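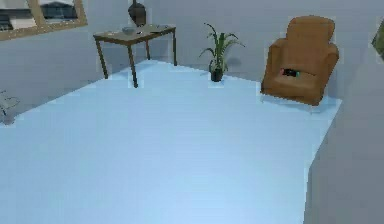
Osdale, July

Notes for the hallway talk (keep it loose, don't read this out!)

Morning everyone, thanks for coming out in this weather. Kettle's at the back, help yourselves whenever.

Start with my own place. When I moved to Etden I had one small table against the wall and I put everything on it. Keys, mail, gloves, the library books I kept paying fines on. A bowl on the table fixed the keys in a day. The mail took me 2 years, and I'm still a bit embarrassed about that.

PAUSE, ask who has a mail pile at home. Hands up.

Then the colour bit. I painted my front hall grey, hated it, lived with it, and now I love it (the lamp made the difference, a warm bulb, $29). Mention that light first, paint second is how I'd do it now.

Slide on tables. Thin legs if your hall is narrow, you want to see the floor under it. Mine came from the Tuvus secondhand barn and it wobbles, so there's folded cardboard under one foot. No shame!

Pictures: hang one you like, lower than you think. Skip the story about the plaster if we're behind.

Budget slide. The whole hall cost me $200, and that's with the good doormat.

Questions till the tea runs out. Remember to give the library their projector cord back.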